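Memory module

A memory module is a narrow printed circuit board carrying the memory chips that a computer uses while it is switched on. Modules fit into slots on the motherboard and can be replaced without soldering.

History

Early home computers had their memory chips fitted straight to the main board or pushed into sockets one at a time. Single in-line modules (SIMMs) put several chips on one small board. Dual in-line modules (DIMMs), which have separate contacts on each face, replaced them during the 1990s.

Fitting

The computer is shut down and unplugged before the case is opened. A notch in the lower edge of the module must line up with a ridge in the slot. The module is pressed straight down until the clips close over its ends. 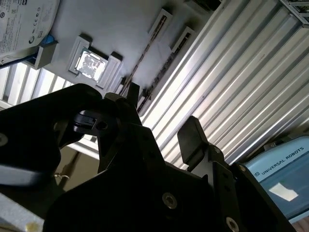
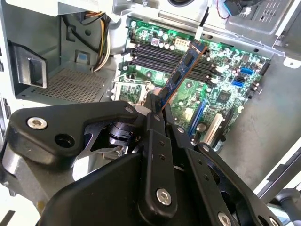
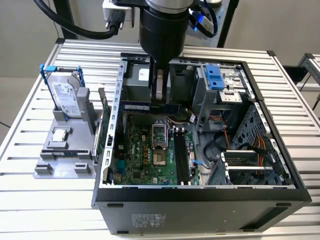
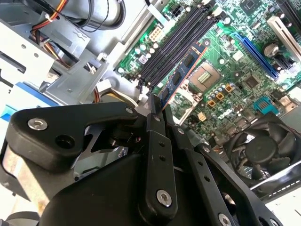 Desktop computer parts and memory work. The second picture shows a blue module above a green motherboard with four black slots.

Faults

A module that is not fully seated may stop the computer from starting. Many boards report this with a series of beeps or a warning light. Dirty contacts and mismatched modules can also cause errors.

Reuse

Working modules taken from scrapped computers are often tested and sold again. Those that fail are broken up for the gold and copper they contain.

See also

Motherboard
Cache memory
Electronic waste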